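Fevley House News
Tuesday, March 24, 2020

Blue bags: what goes in them and how to tie them

The new recycling bags have now gone out to every apartment and to the offices on the ground floor. They are light blue, thin and see-through, and they replace the paper sacks we have used since the building opened. We ordered 607 of them from Wendt to begin with, and each household should have a roll of 10 behind the door or in the mailbox. If yours did not turn up, leave a note at the front desk with your apartment number and a roll will be brought up.

Several people have asked why we changed. The paper sacks split when anything damp went in, and the hauler had started leaving split sacks behind on the curb. Lorneo, who pick up from us and from the two buildings across the lot, now take mixed recycling in blue plastic only. Trash still goes in whatever bag you like, as long as the bag is not blue.

The thing we hear most about is bulk. A thin bag fills with air the moment you shake it open, and if you tie it that way it takes up twice the space in the bin room. Set the bag on the floor, press down on the sides with open hands and work the air up toward the neck before you close it.
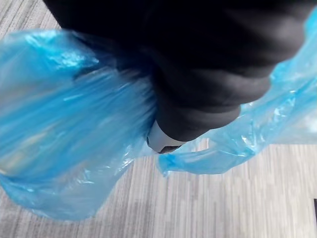 The same goes for bottles and milk jugs. Take the cap off, squash the jug, put the cap back on. Cereal boxes should be opened at both ends and laid flat. A family of four on the third floor got a week of recycling down from three bags to one this way, and they say it adds a couple of minutes on a Sunday night.

What goes in the blue bag: cans, plastic bottles and jugs, yogurt tubs, clean foil, paper, envelopes (windows are fine) and flattened small boxes. Rinse anything that held food. It does not have to be spotless, but peanut butter jars do need a proper wash or they should go in the trash.

What stays out: glass, which has its own bin by the side door. Pizza boxes with grease on them. Coat hangers. Diapers - we did find some. Batteries go in the coffee can at the front desk, and light bulbs can be left in the box next to it.

Large cardboard does not need a bag. Cut it down so no side is longer than a yard, tie it with string and lean it against the back wall of the bin room. Please don't push it down behind the bins, where it is very hard to get out again.

How to tie them

Fill the bag to about three quarters and stop there. Gather the plastic at the neck in one hand and twist it until it is tight, then make a single knot and pull. Two knots are not needed, and the people at the sorting plant have to cut them. Carry the bag by the twisted part. Holding it by a loose fold in the side is how most of them tear, and a small tear gets long quickly in plastic this thin.

If a bag does tear, put the whole thing inside a second one. Tape does not hold.

The hallway carpet

Please carry bags to the elevator and don't drag them. The carpet on floors two through five was cleaned in the winter at a cost none of us would like to repeat, and most of the new marks are in a line between apartment doors and the elevator. A rinsed can still drips. If you need to put a bag down while you lock up, put a sheet of newspaper under it. 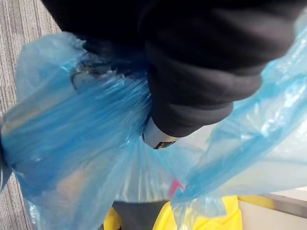 By the building editor
Fevley House News

Pickup days have not changed for the front of the building. The rear bins are now emptied in the morning, so bags should be down the night before. The bin room is unlocked until 10 at night. After that, please keep your bag in your kitchen or on your balcony until the next day and not in the corridor, where it blocks the way for strollers and walkers.

The bin room holds almost 80 full bags if they are stacked along the left side. In the first week they were mostly dropped just inside the door, and by the weekend it would not open all the way. Walk to the far end, start the stack there and leave the light switch clear.

Cost: each apartment's share of the first order is already covered by the regular monthly fee. Extra rolls are at the front desk. Sign the sheet when you take one so that we know when to reorder. The next delivery is due in May, and we have asked Wendt whether a slightly thicker bag is available at the same price. There is no answer yet.

Tenants on the ground floor: Sirkora have their own arrangement for shredded paper and will go on using their gray bins. The other offices should use blue bags like everyone else. Loose shredded paper should be tied inside a bag by itself, since it blows all over the lot when a bag opens.

So far 19 households have handed back unused paper sacks. We can take more. They are good for leaves, and the garden group will use them up when the beds are cleared. Leave them folded on the shelf under the notice board.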